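**Garden tote and hand tool set, used as a packing task for two arms — three stars out of five**

I bought the Gundton garden tote set for a slightly odd job. We run a pair of arms over a butcher-block table and I needed something cheap, floppy and awkward for them to pack. A bag of trowels seemed ideal! It cost £22, came in a flat box, and I had high hopes. What follows is my view after 228 packing runs, including the one in October that had me reaching for the stop button.

First, the good bits. The canvas is decent and the green trim keeps the rim fairly visible to the wrist cameras, so the arms find the opening more often than I'd expected. The wooden handles are a sensible thickness for our fingers too, and the varnish hasn't flaked (I was dreading bits of it in the joints). The shears have a nice stiff spring. As an actual gardening set I'd happily give it to my mum.

Now for the trouble. The sides of the bag are soft, and an arm that thinks it's above the opening can quite easily be above the rim. On run 30 of the October batch the left arm came down with a trowel, caught the hem, and kept going. The bag folded, the fingers were inside a pocket by then, and when the arm lifted away the whole lot went with it. The other arm was on its way in with the shears. They met over the table with a clack I can still hear, and the shears went on the floor a good stride from where I'd been standing a minute earlier.

No one was hurt, but I had a proper think afterwards. The force limit in our Climness controller was still on the factory setting, far too generous for anything made of cloth, and I'd never added a check for "is something still hanging off me?" before the lift. Both of those are my fault and I'm not docking the tote a star for them. I AM docking it one for the pockets, which gape — a finger slides in and has no easy way out. The other star goes for the base, as it won't stay put on a smooth tabletop.

Things I've changed since:

- Shears stay closed with the catch on until the trowels are packed.
- One arm parks before the other goes near the bag.
- Force limit turned right down, and a pause above the rim before anything is let go.
- I stand behind the tape. Every time, even for "just a quick one".

The Henao tote we tried next has stiffer walls and behaves much better, though it's dearer and the tools in it are rubbish. If you've got a bin instead of a bag, use the bin and save yourself the bother. If you do want cloth, get this one and stuff the pockets with rags first.

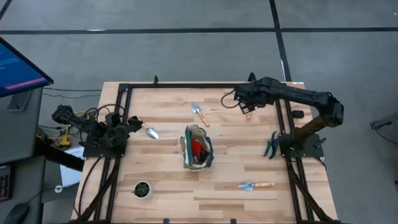
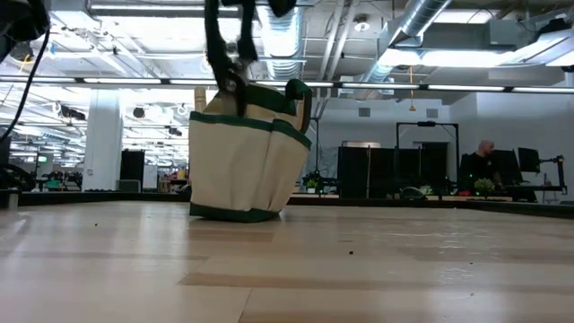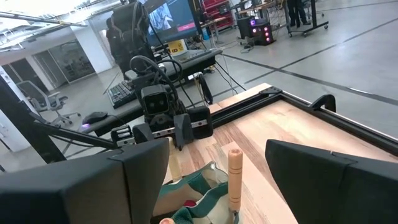 *The tote and the arms at the packing table.*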